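Grip Fault on the Fruit Stand Unit - Photo Page
14 Nov 2022 | Reading time: 2 min
Print | E-mail this page

The stand unit at our Lomville site stopped in the middle of a shift with a grip fault on its left hand. These are notes from the follow-up, with one picture of the work at hand.
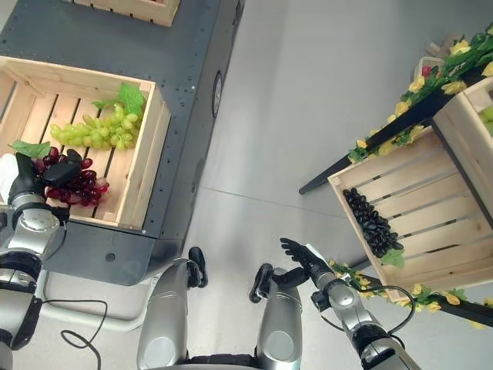 What does the unit do when a finger stops reporting its position?
It holds the last grip for 22 seconds, then locks both arms until someone resets it at the panel.

Left hand on the red grapes, with the green bunch beside them in the same crate. The right hand is open, up by the tilted crate on the black shelf.

What the log showed
The unit had finished 3,312 picks since the April service. Over 340 of them carried a low-level warning from the left hand, and none of those warnings reached the operator screen. The alert level had been set too high when the Lomorier software was loaded.

What failed
A connector inside the left hand had worked its way out of its seat. Clendano replaced it and sent the old part back to the shop for testing. We do not have the results yet - they will be added to this page.

What changed
Warnings from either hand now go to the screen the first time they appear. The reset has been moved behind a key, and staff stay outside the floor line while the arms are locked. A locked arm can still drop what it is holding.

The unit ran 110 test picks after the repair without a warning. The second unit, at Lu, has the same connector and stays off until it is checked.

Contact | Copyright 2022 Clendano | Back to top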